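羽绒服叠得好，衣柜就赢了一半

九月的第一场凉风还没到，我已经迫不及待把冬天的衣服翻出来了。别人盼秋天是盼桂花、盼螃蟹，我盼的是那一大堆鼓鼓囊囊的外套终于可以摊开来，一件一件摸过去！今年格外起劲，缘故是夏天在哈夫斯泰因（Hafstein）住了一阵，跟乌努尔·托夫特（Unnur Toft）学了一手叠蓬松衣物的本事，回家以后看见什么鼓的都想叠。

乌努尔在镇上开一间缝补铺子，名叫 Gukel，门面窄得两个人得侧着身子过。铺子里最占地方的是别人送来修的棉服和羽绒服：换拉链的，补烟洞的，袖口磨毛了的。她修完总要亲手叠好再还给客人，叠出来的衣服方方正正，像一块刚出炉的面包，按下去又慢慢弹起来。我看得入迷，第二天又去了，第三天干脆搬了凳子坐在旁边。

她的第一条规矩是找一个软的地方。硬桌面上叠绗缝外套，面料滑，衣服会跑，刚折好的袖子转眼又溜出来。床上铺一条绒毯就老实多了，绒面抓得住滑溜溜的面料，两只手可以腾出来专心赶空气。我回家一试，果然好用，从此再也没在餐桌上叠过外套。

第二条规矩是先拉好拉链，再把衣服翻过去，背面朝上。袖子往中间收，顺着绗缝线的方向捋，手掌放平，从领口往下摆慢慢推。这一步急不得，空气要从针脚里一点点出来，能听见轻轻的“嘶——”一声，特别解压。我丈夫路过听见，以为谁的轮胎漏气了。

第三步才是折。从下摆往上折三折，折到领口时，把整件衣服翻个身，用它自己的重量压一会儿。带帽子的可以把帽子翻出来，将衣身塞进去，做成一个圆滚滚的小包袱，旅行时还能当枕头。乌努尔不太赞成长期这么放，她觉得衣服和人一样，蜷久了会难受；出门两三天无所谓，过季收纳还是平放舒服。
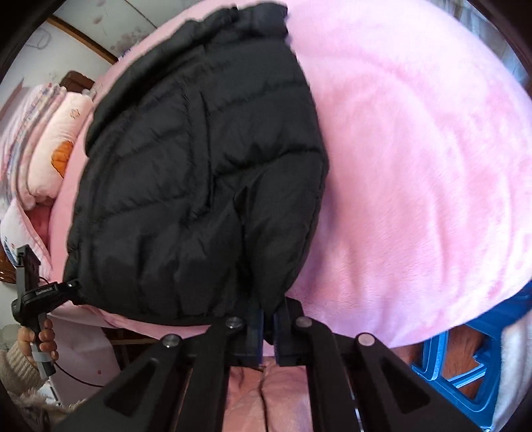

深色绗缝外套收起来之前一定要洗吗？

贴身穿过、领口袖口有油迹的最好洗净并彻底晾干再收；只披过一两回的，挂在通风处散散味，用微湿的软布擦一遍领口就可以。

说到晾干，住在德克维尔（Dekville）的老朋友帕斯卡尔·鲍尔芬德（Pascal Bauerfeind）有个土办法：摊平了晾，隔几个小时翻一次面，顺手把结成团的填充物捏散、拍匀。他一月份洗过一件厚棉服，耐着性子翻了两天，拿起来还是蓬蓬的。我学着做了一回，拍的时候像在揉面团，越拍越上瘾，邻居家的小孩也跑来要拍。

收纳袋我用的是布的，Condix 那种带一小块网窗的款式，透气，也看得见里面是哪件。抽真空的袋子我以前迷过一阵，薄薄一片确实省地方，可是拆开以后外套要缓上好些天才肯鼓起来，急着穿的那个早晨就很狼狈。现在只有备用的被芯还留在真空袋里，外套全部搬进了布袋。

布袋在柜子里竖着放，像书一样排开，抽哪件都不会压垮别的。口袋记得先掏一遍，我今年掏出了两张电影票根、一颗化了又凝住的薄荷糖，还有一只找了整个春天的手套。另一只大概还在某件大衣里，等我翻到最底下那层再说。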